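3. Instalar o pacote de texturas Rukum

Com calma, que isto faz-se num instante!

1. Feche o jogo e copie o ficheiro para a pasta de recursos.

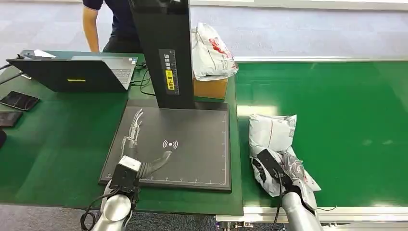
2. Abra o jogo, vá a Definições e ative o Rukum (fica quase no fim da lista).

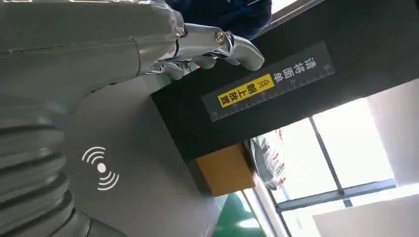
Nota: são 155 texturas, por isso o primeiro arranque demora um bocadinho.

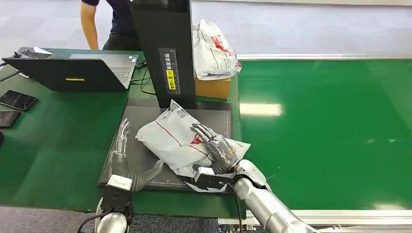 3. Entre no seu mundo e espreite os blocos.

Cuidado: guarde antes uma cópia do mundo.

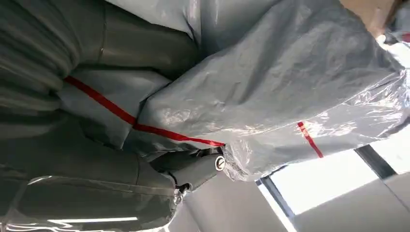 Fig. 4: Coberturas cinzentas com pregas

© Rerkomby | Contacto | Voltar ao topo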